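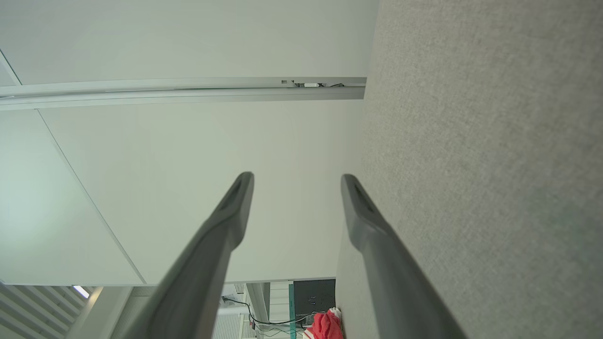

Residents of Flillisville who borrow from the reading room should note that the loan period changed in May. Books may now be kept for 16 days and renewed twice.

I have used the room for eight years and consider the new period fair, although long novels will suffer. My copy of the Kozan travel letters runs to 1156 pages — I renewed it both times and returned it unfinished.

Requests for a longer loan should be made in writing to Hülya Sarıgül at the front desk before noon.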